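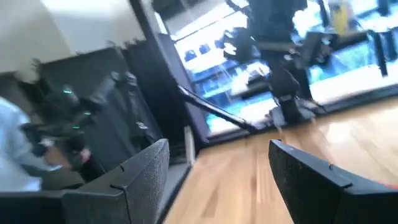
*Long boards in a light honey color, the kind that shows every drip if you let it.*

# How to wash and re-oil a light wood floor

I've been looking after pale wood floors for longer than I like to admit, and the question I get most from friends is how to freshen one up without hiring a sander. If your boards are oiled (not varnished, please check first!) you can do the whole job yourself over a weekend, with plenty of breaks for coffee.

To check, put a drop of water somewhere out of the way, behind a door maybe. On a tired oiled floor it will darken the wood after a few minutes. On varnish it just sits there looking pleased with itself, and you should stop reading and go find a page on varnish.

## What you'll need

- 2 buckets, one for soapy water and one for rinsing
- A flat mop and a stack of old cotton cloths
- Natural wood soap (I use Vedau)
- Floor oil, in a pale or white-tinted version if you want to keep the boards light
- A white scrubbing pad on a pole

## Washing

1. Vacuum slowly, along the boards, and then do it again. Grit is the enemy here.
2. Mix the soap with lukewarm water as the bottle tells you to.
3. Mop a small patch at a time, working with the grain, and wring the mop out far more than you think you should.
4. Go over the patch with the rinsing mop and wipe up whatever is left with a dry cloth.
5. Leave the floor alone overnight with a window open a crack.

## Oiling

Stir the oil well, all the way to the bottom of the can. Pour out a puddle no bigger than a saucer and work it in with the pad, following the boards from one end of the room to the other so you don't get lap marks. Start at the far wall — I once painted myself into a corner next to the radiator and had to stay there with nothing to read.

Wait until the oil has had time to soak in (my can says 51 minutes, of all numbers) and then wipe off every bit that is still shiny. Lay the used cloths flat outdoors to dry, or soak them in water. Oily rags can catch fire on their own, so please don't ball them up in the trash.

Keep shoes off for a day and rugs off for 7 days.

## Tabletops, too
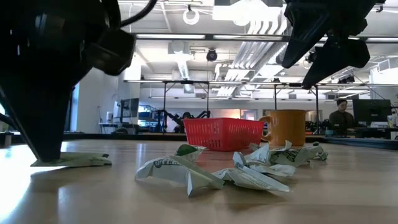

**Gristholm, August 12, 2021**

Masaru Takeda wrote to ask if the same method works on a light wooden table, and yes, it does, with a much smaller amount of oil. Clear everything off first, mugs and baskets and scraps of paper included, and wash the top with the same soap mix. Rub the oil in with a cloth instead of the pad. I like to do the underside as well, so that both faces take up moisture evenly, though I'll confess I skipped that in June.

For rings left by cups, try a little undiluted soap on a damp cloth before you reach for sandpaper.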